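Winter rates at Kravets — anyone played it lately?
Public Courses board > Local Play

dogleg_dan
Thinking about Kravets this weekend if the frost stays off. Rate board says 94 with cart which seems steep for January?? Last time I was out there was before they redid the back nine bunkers. Are they on the real greens or temps? Website says nothing useful as usual.

mudball77
Real greens Saturday when I went, except 7, they had a temp cut short of the creek. Rolled ok. Slow obviously. Fairways are cart path only so bring your legs.

dogleg_dan
Cart path only and they still charge the cart price?

mudball77
Yep. You can walk for less but you have to ask at the counter, it isnt on the board. Kid working the desk didn't know the walking rate, had to go get somebody.

Trinh Huỳnh
I walk it every week. It's a good walk except the hike from 4 green to 5 tee, which is all uphill and across the road. Take a push cart with decent wheels. The rental ones there are junk, one of mine pulled left the whole round.

sandbagger_lou
94 for cart path only golf is a joke. Go to Sindar, half the people, better greens, and they put the flags in sensible places in winter.

mudball77
Sindar's greens are not better. Sindar's greens are FASTER because there is no grass on them.

sandbagger_lou
Played there Sunday. Plenty of grass. When were you last there

mudball77
October, ok fair. But it was bad in October.

Stepan Fedoruk
Both of you are a little right. Sindar lost three greens at the end of summer and resodded. Two of them took fine. The par 3 by the parking lot is still patchy on the left side and they keep cutting the hole over there for some reason. I play in the Tuesday group and we just call it two putts and move on.

dogleg_dan
Ok so what's the move then. Four of us, two walkers, one guy with a bad knee who has to ride, one guy who hasn't swung a club since Thanksgiving. Not looking for anything brutal.

Trinh Huỳnh
Bad knee + cart path only = he's walking half the course anyway, back and forth to his ball. Kravets is no good for him until they open the fairways. Call the morning of. They decide after the superintendent drives it, so before 7 they cant tell you anything.

dogleg_dan
Hadn't thought of that. Good call. 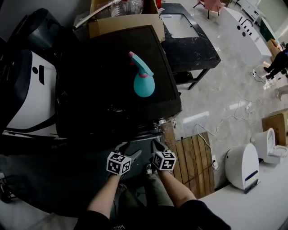 And what about the guy who's rusty, is Sindar ok for that or is he going to lose a dozen balls. He slices everything. I mean everything, putts included.

Stepan Fedoruk
He will be fine on the front. Trouble is mostly left. Back side has out of bounds down the right on 12 and 13 so have him hit an iron and take his bogey. White tees, no shame in it, ball goes nowhere in this cold.

sandbagger_lou
See. Sindar. Told you

parsaver_jo
Not to muddy things but has anyone looked at Grallus? They do a nine hole rate after lunch and the carts go in the fairway if it's dry, it drains way better up on that hill. I'd take nine good holes over 18 soggy ones any day.

mudball77
Grallus is windy as heck in winter. Nothing to block it. Last year I hit driver, 3 wood into a hole I normally play driver, 9 iron.

parsaver_jo
So wear a hat — it's golf in January lol

mudball77
I wore a hat. The hat left.

Trinh Huỳnh
Grallus is what I'd pick for the knee too. Short walks green to tee and the cart paths run close to the fairways even when they do restrict them. Pro shop also lets you decide at the turn if you want to keep going for the other nine, you just pay the difference.

dogleg_dan
Didn't know that. What's the range like there, we'd want to hit a bucket first.

parsaver_jo
Mats only till spring. Mats are worn out on the end stalls, get one in the middle. Balls are ok. Short game area was roped off when I was there.

sandbagger_lou
Mats on cold concrete, enjoy your elbows

Stepan Fedoruk
I don't mind the mats there. Take a few wedges and go. If you want to warm up on grass, Sindar is the only one of the three with it open right now, and only a strip on the far end.

dogleg_dan
OK talked to the guys. Going Grallus, nine after lunch, maybe more if the knee holds up. Booked 4 for Saturday. If it blows like mudball says I'm coming back here to complain.

mudball77
It will. Bring two hats.

parsaver_jo
Watch out on 3, green looks flat and it is not, everything runs to the back. Stay short.

dogleg_dan
Noted thx. Will post how the greens were when we get back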